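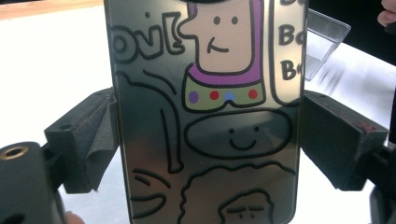
Claltlow UV-cure inks are pigmented, single-component screen inks for non-absorbent substrates, supplied in 13 standard colours and an opaque black. They are formulated for decorators who print short and medium runs on coated plastics, anodized aluminum and metallized film. Reflective substrates are the most demanding of these. A mirror finish returns grey and tan tones from its surroundings, and on a phone case with cartoon doodles the thick black outlines hold the drawing together while the flat colours, such as a pale peach face inside a purple outline, need enough opacity to read as solid. Line art left unfilled takes its background from the mirror and should be drawn heavier than it would be on white stock.

Series
Claltlow Sowa – general purpose, gloss finish, flexible after cure
Claltlow Under – opaque white base, printed first where a colour must not pick up the tone of the substrate

Sowa and Under are intercoat compatible. Cure Under fully before overprinting. A surface that is tacky to a gloved finger is undercured and will lift at the second pass.

Surface preparation
Wipe with isopropyl alcohol and a lint-free cloth, then allow to flash off. Polypropylene and polyethylene require flame or corona treatment. Silicone is not a suitable substrate for either series. Mould release residue is the usual source of fisheyes and will not always come off with alcohol; consult the moulder.

Printing
Mesh: 140 threads/cm for outlines and small dots, 120 threads/cm for flat fills
Squeegee: polyurethane, 75 Shore A, square edge
Thinner: Sisavcombe reducer, maximum 6% by weight
Stencil: solvent-resistant emulsion

Print fills first and the outline colour last. Trap fills under the outline by 0.2 mm on flat parts. Curved edges should be kept clear of artwork or moved to a pad printing process.

Curing
Medium-pressure mercury lamp, 400 mJ/cm² per layer. LED curing requires the L variant, ordered separately.

Adhesion should be checked by cross-hatch and tape 24 hours after cure. Results on metallized coatings depend on the coating as much as the ink – if the metal layer comes away with the tape, the ink has not failed.

Packaging and storage
1 kg and 5 kg opaque pails. Store at 5 to 25 °C, away from daylight. Stir before use.

Technical enquiries: Lech Piątek
Colour matching and sample panels: Chalerm Phetsri
Colour matches require 2 physical samples of the uncoated and finished part. Screen images are not accepted as a colour standard.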